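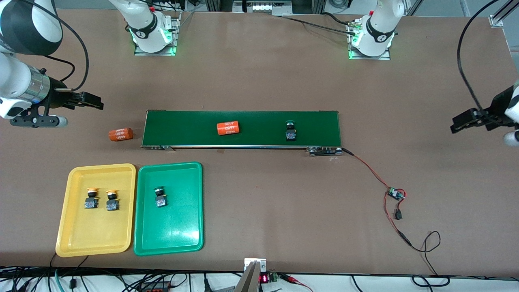
*Thread last modified: August, 16:42 (moderator edit: tags)*

# Driltlow planner rejects side approach to cylindrical parts on the conveyor

**Board:** Evstead Automation Users / Control and Planning
**Tags:** driltlow, collision-margin, wrist-camera, dual-arm
**Ticket reference:** 2222

---

**m_nogueira** (Evstead site, board moderator)

This thread is opened to collect comments before ticket 2222 is assigned. The station uses two arms facing a shared conveyor, with the yellow and green trays placed in front of it. Parts in the present task set are 4680 cells and push-button switches.

The Driltlow planner accepts a top-down approach to a cell lying on the belt. It refuses a side approach to the same cell and returns `NO_VALID_GOAL`. A cell lying directly on the table to the left of the conveyor is accepted from either direction. The fault is repeatable with the belt stopped.

Members are asked to state which release they are running when they reply.

Marcelino Nogueira

---

**ktrellis**

Release 842, same behavior. I believe the cause is the collision box for the conveyor. The default scene file represents the conveyor as a single box that includes the side frame and the motor at the end. Once the safety margin is added, the box covers the space the fingertips need for a side approach. Top-down grasps escape this because the planner relaxes the margin along the approach axis.

Replacing the single box with separate bodies for belt, frame and motor resolved it on our station.

---

**jodico_support**

Jodico does not recommend editing the default scene file. The single box was chosen so that cables near the motor would be protected without being modeled. A station with wiring running from the conveyor motor to a control board on the table, as in the picture in the first post, is the case the box was intended for. If it is divided, the cable has no protection unless the integrator adds a keep-out volume.

The supported method is a per-task margin override in the task header:

```
planner:
 margin_override:
 body: conveyor
 scope: grasp_only
```

---

**ktrellis**

I must disagree. An override with `scope: grasp_only` reduces the margin for the whole conveyor during the grasp, the motor end included. Separate bodies allow a small margin at the belt and a full margin at the motor. I accept the point about the cable, and the keep-out volume should be added in the same change.

---

**p.anselm**

Before the scene file is changed, I would ask that the perception side be examined. We run release 1011 with separate conveyor bodies and still received `NO_VALID_GOAL` on some attempts. In our case the pose estimator had confused the metal edge of the green surface with the boundary of the table, and the object pose was placed below the belt. Every side grasp was then in collision, whatever the margin.

A wrist view similar to the one below would be useful from the station in question. The items to check are whether the metal edge is detected as one continuous line, and whether the shadow across the green area is being segmented as an object.

---

**m_nogueira**

The requested view follows.

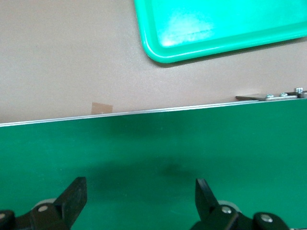 *Wrist camera: open fingers over the green surface, tray at upper right.*

The Mathias log viewer reports the edge as two line segments, with the break close to the small tan piece left of center. The shadow was not returned as an object. The estimated height of the belt plane was correct in the log I reviewed, so I do not consider the perception fault described above to be the explanation here. The broken edge should still be recorded as a separate item.

---

**p.anselm**

Agreed on the height. A broken edge line may nevertheless matter during tracking. Our tracker drops the plane if both segments are not matched again within 600 ms, and then falls back to the table height. Please confirm the timeout in your configuration.

---

**m_nogueira**

The timeout is set to the same value. I have requested a log with plane tracking disabled.

---

**jodico_support**

Please attach that log to the ticket along with the scene file currently loaded. If the planner still refuses the side approach with a fixed plane, Jodico will review divided conveyor bodies as a supported option, on condition that a keep-out volume for the motor cable is included. Until then the margin override remains the only supported method.

---

**ktrellis**

I will post our divided scene file here for comparison. The dimensions are for our conveyor and must be measured again before use at Evstead.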